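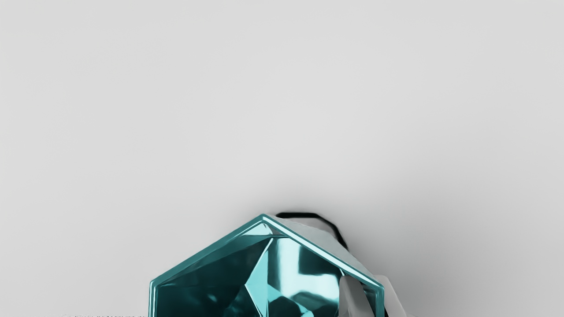
How many examples do you need before a robot can learn to pick something up?

Fewer than you'd fear if the examples are varied, and far more than you'd like if they all look the same. For a single object and a single gripper, I start with 110 and see where the learner fails.

That's the short version, and the rest of this chapter is the long one. I want to talk about gathering examples before we talk about learning from them, which is the opposite of how I was taught. My first class on this gave us a tidy folder of 500 grasps and told us to go train something. I trained something! It scored beautifully on the folder and couldn't pick up a cup that had been turned on its side. I spent a week poking at the learning code before my office mate, Hadiza Aliyu, asked me how many of those 500 cups were lying down. I hadn't looked. The number was zero.

So we'll look. In this chapter you'll collect your own examples in the simulator, using the Verkum task set that comes with the book (setup is in Appendix B, and please do it now – the download is slow). One example, for us, means everything from the moment the arm starts moving to the moment you press stop: what the wrist camera saw, where the joints were, how open the fingers were, and whether you'd call the result a grasp.

A word about shiny things. Beginners like to switch every object to a flat, dull finish so the pictures are easy to read. I did it too. Leave the glossy ones in. A polished wall throws back pale streaks and dark patches that shift as the arm moves, and a learner that has only met matte blocks may take a reflection for an edge. Same goes for close-up views where you can only see part of the object. They're annoying to label, but the camera rides on the wrist, so you're going to get plenty of them.

Start with 18 examples and stop. Play them all back at half speed with a notebook next to you. When I did this for the Sallville exercises, I found that I'd come in from the left nearly every time, just because that's how my hand likes to push the stick. Five of my grasps came from anywhere else. You'll have some habit of your own, and it's much cheaper to find it at 18 than at 500.

Keep your failed grasps as well, marked as failures. We'll use them in Section 2.

We use cookies to remember your place in the book and to see which chapters get read. Accept all | Manage settings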